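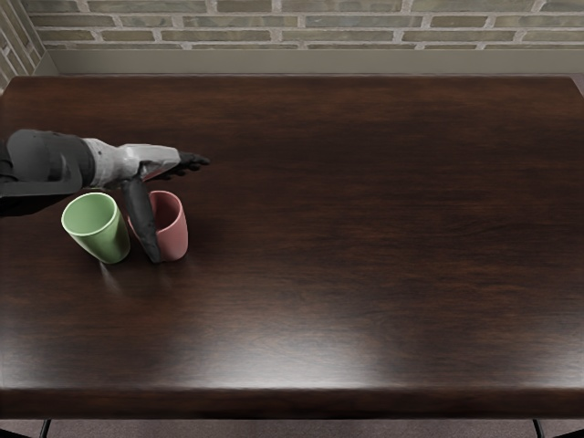
図1 レンダリング画面より。緑とピンクのカップ、左から伸びるアームと黒いグリッパ。

Plurnlow カップ片付けシミュレーションデータ

機械はもう家事ができるのか？ この質問をされるたびに、私たちはカップの話をしてしまいます。皿洗いロボットや洗濯物たたみの派手な動画は増えましたが、テーブルの上のカップを、倒さず、隣にぶつけず、決められた場所へ寄せる。これを何度でも続けてできる機械は、まだ手元にありません。でも、去年できなかったことが今年は半分くらいできるようになっていて、見ているととにかく面白いのです！ Plurnlowは、その「半分」の中身を調べるために作ったデータです。

最終更新：2021年7月26日
管理：Hokuveo 家事動作グループ
データ設計とラベル確認：Rungnapa Yensuk
シミュレータ環境：Ikberg
学習・評価用スクリプト：Mikuš

収録内容

双腕ロボットを遠隔操作して、食後のテーブルを片付ける動作を集めました。すべてシミュレーションで、実機の記録は入っていません。エピソード数は3,345、テーブル上の初期配置は195通りです。課題は次の3つです。

寄せる：離れたカップを、テーブルの片側にまとめる。
重ねる：片方のカップをもう片方の中に入れる。
渡す：片方の手で持ち上げたカップを、もう片方の手に持ち替えて置く。

各エピソードには、画像列、関節角度、グリッパの開閉指令、操作者がつけた終了ラベルが含まれます。画像の視点はエピソードごとに少しずつ違い、両腕が見えるものも、片腕しか見えないものもあります。画面に写っていない腕の関節角度も記録してあるので、必要ならそちらを参照してください。

なぜカップなのか

最初はもっと欲張っていました。皿、箸、茶碗、丸めたふきんまで入れた試作版があったのですが、失敗の原因がまるで読み取れませんでした。物が滑ったのか、指の当て方が悪かったのか、そもそも物体の認識がずれていたのか、全部が混ざってしまうのです。そこで思い切ってカップに絞ったところ、急に見通しがよくなりました。

特に難しいのが、カップどうしが近いときの指の入れ方です。図1のように隙間が狭いと、指を下ろす位置が少しずれるだけで隣のカップに触ります。人間なら指先の感覚で何となく避けられるところを、画像と関節角度だけでやらせるわけですから、なかなか意地の悪い問題です（作っている側はとても楽しい）。

もう一つはつやのあるテーブルです。天板に光が映り込む場面では、手元のモデルで把持位置の推定が乱れることがありました。家庭の食卓にはつやのある天板も珍しくないので、映り込みは消さずに残してあります。

いまの到達点

Mikušに同梱の基準モデルを、学習に使わなかった配置で200回走らせました。「寄せる」はかなり安定しています。カップの間隔が広い配置なら、横で見ていて安心できるくらいです。「重ねる」は縁に引っかかって止まる例が目立ちます。「渡す」はまだまだで、持ち替えの瞬間にカップが傾き、そのまま落とすことがよくあります。

ですから「もう家事を任せられますか」と聞かれたら、答えはまだ「いいえ」です。ただ、夕食後にカップを端へ寄せておくくらいの仕事なら、シミュレーションの中ではかなり形になってきました。初めて続けて成功したときは、グループの全員で画面の前に集まって拍手しました。カップを横に動かしただけなのに！

工場や店舗の裏方作業に使えないかという相談もいただきます。同じ容器を決まった台の上で扱う現場なら家庭より条件が揃えやすいはずですが、このデータだけで導入を判断するのは無理があります。動作速度も、人と並んで働くときの安全も、評価の対象に入れていません。

使い方

アーカイブを展開し、data フォルダを Ikberg の作業ディレクトリに置いてください。Mikuš の読み込みスクリプトを実行すると、配置ごとに学習用と評価用が自動で分かれます。同じ配置が両方に入ることはありません。自分で分割し直す場合も、エピソード単位ではなく配置単位で分けることを強くおすすめします。初期版でこれを間違え、成績がよすぎて大喜びしたあと、全員でしょんぼりしました。

画像だけを使いたい方は images 以下を、軌道だけでよい方は joints 以下を取り出せば足ります。時刻は両者で揃えてあります。

既知の問題

・カップの変形は再現していません。紙コップのように柔らかい容器の把持には向きません。
・中身は常に空です。飲み残しの入ったカップをこぼさず運ぶ課題は含みません。
・接触の計算が粗く、指がカップに押し当てられた状態で小刻みに震えることがあります。
・終了ラベルは操作者の判断によるため、成功と失敗の境目に揺れがあります。Yensukが見直しを進めていますが、「重ねる」の一部は未確認です。
・操作者の多くが右利きで、右腕を先に動かす癖が軌道に残っています。

想定していない用途

実機への無調整の転用、人の近くで動く機器の安全性の根拠としての利用、製品の性能表示への引用はご遠慮ください。研究、授業、趣味の実験は大歓迎です。

今後の予定

8月の更新で、取っ手つきのマグカップを追加します。取っ手があると持ちやすくなると思いきや、向きを揃える手間が増えて別の難しさが出てきました。試験用の配置はもう動いているので、早く見てもらいたくてうずうずしています。その次はスプーンを考えていますが、薄くて平らなものを机からつまみ上げる動作は基準モデルがまったく歯が立たず、時期は決めていません。

不具合の報告には、エピソード番号と Ikberg の版を添えてください。失敗例の報告も喜んで読みます。妙な転がり方をしたカップの記録は特に歓迎です。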